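## 4. The tables by the railing

The three buildings differ in age and in what they were built for, but each has an open upper floor with a railing on one side and shared tables on the other. Ondley was a seed warehouse. Gulham was put up as a training centre and has hardly been changed. Costigan is the newest and the one we know best, as two of us worked there before the study began. The plans in Section 3 give the layouts. In this section we look at the strip of floor between the tables and the railing, which the drawings for all three buildings label as circulation and leave blank.

### 4.1 What we recorded

We made 67 visits in all, spread over the working day. On each visit one of us walked the length of the upper floor and marked on a printed plan where people were standing or sitting, which tables had things on them, and whether those things were being handled or had been left. We did not write down what anyone was working on unless it took up enough of a table to affect the people next to it. The plans were then redrawn on one sheet per building.

There are 17 shared tables across the three floors. Their tops vary in size, though most are close to 2000 mm long, and the tables can be moved by two people without tools. We counted a table as moved if any corner was more than a hand's width from its place on the first plan. This was a coarse rule and it probably hides some small shifts, mainly at Ondley, where the boards run at a slant to the walls and it is hard to tell by eye whether a table is straight.

The fieldwork began in November and stopped earlier than planned, when the buildings closed. The last plans were redrawn and checked on April 6, 2020, from the paper copies.

### 4.2 Standing work

At Ondley and Gulham people mostly sat. Chairs were left pulled out, bags hung from them, and the side of the table nearest the railing filled up last. People arriving alone took a seat with their back to the wall if there was one. At Gulham the lights over the railing side are on a separate switch, and on dull afternoons that half of the floor was often dim and little used.

Costigan was different. Much of the work we saw there was done on foot, with small objects being picked up, passed from one person to another, turned over and put down again. Chairs were pushed well under the tables or taken to the far wall. Pairs tended to stand facing each other across a corner, and they stepped back from the table whenever the thing they were handling needed more room. On the railing side this meant stepping into the blank strip on the drawing.

We had expected the strip to be too narrow for this. It is tight at its narrowest point, where the railing bends in, and anyone walking through has to wait or turn sideways. In practice people walking through did wait, or went round by the wall, and we recorded few cases where a pair had to break off what they were doing. Several regular users told us they chose that side on purpose. The reasons they gave were the light, the height of the room and the fact that they could see who was coming.

The height deserves a word. The ceilings over the open floors are white in all three buildings, but the one at Gulham is low, a little under 3000 mm, with ducts hung beneath it. Users at Gulham complained about noise more than users elsewhere, and they also kept their voices down more. At Costigan sound goes up and gets lost, and pairs working a table apart did not seem to disturb each other. We took no sound readings and can only report what people said and what we noticed.

### 4.3 The railing as furniture

The railings were drawn as barriers, and all of them are used for other things as well. Coats are put over them in winter. At Ondley the top rail is flat and broad enough to hold a cup, and there are ring marks in the varnish near the stair. The Gulham railing has a solid panel behind it, so things can be stood on the floor against it without any risk of their sliding through. Users there had stored a folded table in this way for the whole of our study.

The railing at Costigan is black metal with open posts, and nothing can be stood against it safely. It was used mostly for leaning. People waiting for a turn at a table leaned on it with their backs to the drop, and people who had finished leaned on it to talk. Figure 4 gives an idea of how close together the working surfaces, the people and the rails can come on that floor.

**Figure 4.** Standing work at Costigan, with the black metal railing and the high white ceiling. A white tabletop is on the left.
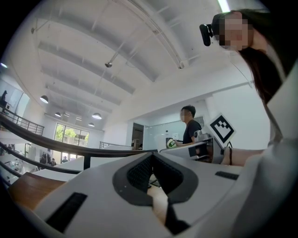
Small items were a worry at first. The managers of two of the buildings had asked us whether objects were likely to roll off the tables and go between the posts. We did see things dropped, but always on to the floor close to the person's feet, and none went over the edge during a visit. At Costigan some users laid a tray or a folded cloth on the table before they began. Others kept their things in a shallow box and took them out one at a time. Neither habit was in the house rules, and new users seem to have picked them up by watching.

The tables on the railing side were moved more often than those by the wall, and nearly always outwards, towards the rail. They were seldom moved back. By the end of the study the strip at Costigan had lost a good part of its drawn width, and the only stretch still clear was the one in front of the stair.

### 4.4 Limits

Our visits did not cover evenings. Ondley is open late and is said to be busiest then, so our account of it is likely to make it seem quieter than it is. The Ullura tables, a set of four that were delivered to Gulham halfway through the work, are included in the count but were in their final places for only the last few visits. We have left them out of any statement about movement.

We also cannot separate the effect of the railing from that of the ceiling. The building with the most open railing also has the tallest room, and it draws the people who prefer to work standing up. A floor with a high ceiling and a closed railing would be a useful comparison. We looked for one nearby and did not find it.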